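4.3 What the operators' demonstrations contain

The case for collecting door tasks by remote control in simulation rests on a claim we have seen repeated often, including in our own earlier drafts: that a person steering both arms through a headset produces motion worth copying. We went back to the recordings to check, and came away less sure than we had hoped.

Our set holds 2644 demonstrations gathered in the Hegarty house model with the Claltov teleoperation interface. Two of the authors, Noonan and Omerović, watched 300 of them at half speed and marked the points at which the operator stopped, backed up or changed hands. Disagreements went to a third reader. The marking rules were written before viewing began and were not changed.

The most common fault is hesitation near the handle. Operators see the house from the robot's head and have no sense of touch, so they judge distance by eye alone. Many of them bring the gripper close, stop, and nudge it forward in small steps. A policy trained on these recordings learns the stop along with the grasp. Brophy's group has argued that such pauses wash out with enough data. We found no sign of it. Trimming the pauses by speed threshold helped a little on the bedroom door and made things worse on the closet door, where some of the slow motion seems to be needed to line up with the lever.

A second problem is the idle arm. For a lever handle, one gripper does the work, and the operator's other hand tends to drift. The recording stores that drift as if it were meant. We know of no clean way to tell a held pose from a forgotten one after the fact, and the labels supplied by the interface – "active" and "passive" – are set by a motion threshold that we do not trust.

It should also be said that the doors are easy. They have no closer, no warped frame and no latch that sticks. Rafferty, who ran the operator training, reports that new operators needed 13 practice runs before their times leveled off, and we suspect that much of this was spent learning the quirks of the contact model. Whether any of it carries over to a real hallway is a question this data cannot answer. The success rates in Section 5 should be read with that in mind, as should the 100 percent figure for the open-door condition, in which the robot has only to pass through.

Figure 6 gives two head views from the doorway part of the task. The tilt in the second is typical of what operators had to work with, and several complained of it.
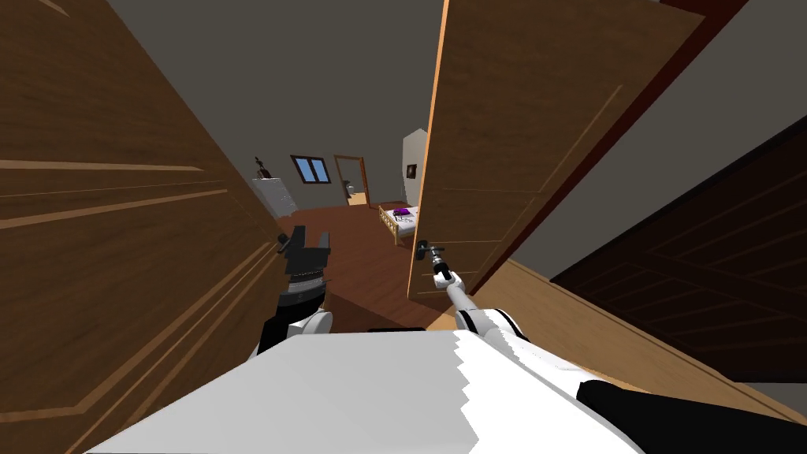
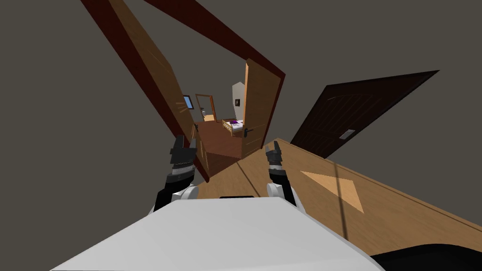
Figure 6. Simulated head-camera views from the doorway task. First view: right gripper on the lever handle. Second view: both arms raised, doors open ahead.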